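Ticket: Storage bin lid will not seat, front left corner
Site: Skullcombe, ground floor hall
Opened: January 17, 2021
Raised by: Ravinder Pelletier
Priority: low
Status: waiting on supplier

Fault as reported
The lid of the large clear bin used for snacks lifts at the front left corner. Press it down there and the rear right comes up. The bin is a Leemans, bought from Notau with one other of the same size.

Checks
1. Lid turned end for end. The lift stays with the lid.
2. Lid from the second bin tried on this one. Seats all round, closes with one hand.
3. This lid tried on the second bin. Same lift, same corner.
4. Rim washed in warm water, dried, checked against a steel rule. Flat.
5. Lid laid upside down on the table. Rocks. Gap at the corner is 2 mm by feeler gauge.
6. Lid left under 10 reams of paper overnight, 500 sheets each. No change the next morning.

Contents at the time of the fault were snack packets only, none above the rim. Overfilling ruled out. The bin was stored under the window side radiator until last April, lid on, with a Rorov toolbox on top. Likely cause of the warp, not proven.
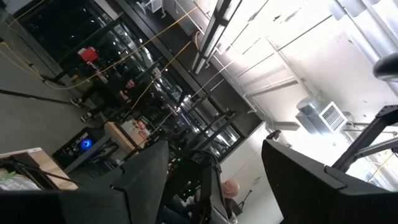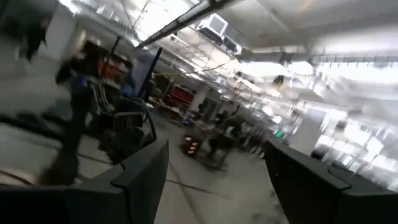
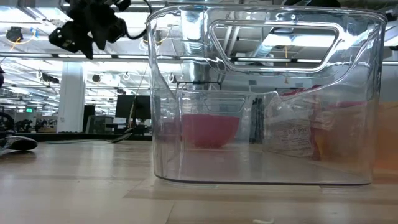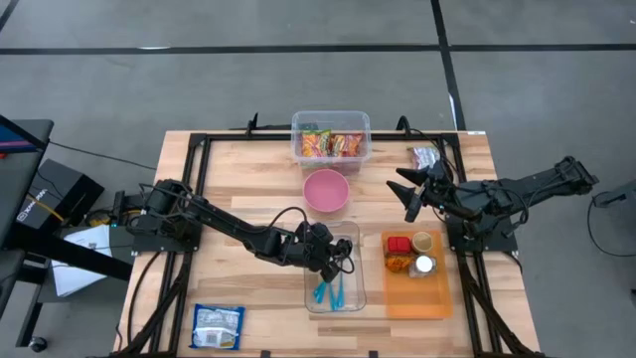

Last two: the clear bin on the wooden table. A bowl is in view in both.

Workaround
Use the bin without a lid during the day. At night move the packets to the second bin, which shuts properly. The bowl can stay out. Do not tape the corner down, the adhesive marks the plastic and the supplier may refuse the return.

Supplier contact
Notau asked for the weight of the lid to identify the moulding. Kitchen scale gives around 400 g. They sell lids separately but have two versions with the same outside dimensions and a different lip. Lip profile traced on card and posted to them.

Outstanding
- Notau to confirm which version fits.
- Order one lid, clear.
- Label the warped lid and keep it until the new one has been tried on both bins.
- R. Pelletier to close the ticket after fitting.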